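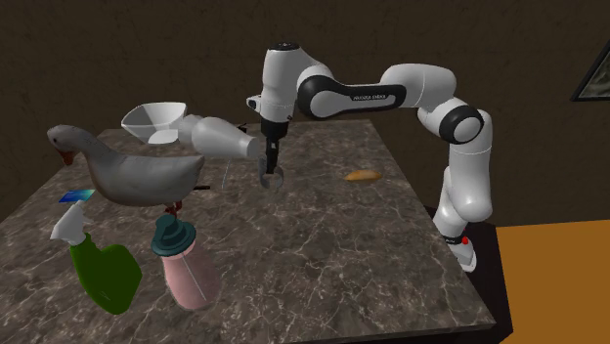 A reader asked me last month whether you can really learn birdsong from scratch if you've never managed to tell a robin from a wren, and the answer is yes, you can, and I did it in the wood behind Zolham with a flask and a very cheap notebook!

Start in November if you can. I know spring sounds more tempting, but by then everything is singing at once and you'll go home cross. In late autumn you mostly get robins, the odd wren and a lot of wood pigeons.

1. Pick one spot and stick to it. Mine is a stump on the Parisi path, 61 paces past the gate.

2. Get there before sunrise and sit still for seven minutes. Don't write anything yet.

3. Now choose one bird and ignore the rest. Is it fast or slow? Does it repeat itself, or wander about? A song thrush says everything two or three times – lovely manners, that bird.

4. Scribble the shape of the song. I draw wiggly lines going up and down (mine look dreadful, and they still work).

5. Try to see the singer before you look anything up. You'll remember it far better.

6. At home, play a recording and compare it with your wiggles. Play it indoors only, please – it upsets the birds if you do it in the wood.

I've filled 76 pages this way, and I still mix up blackcaps and garden warblers. Go back to the same stump the next morning and start again with step 2.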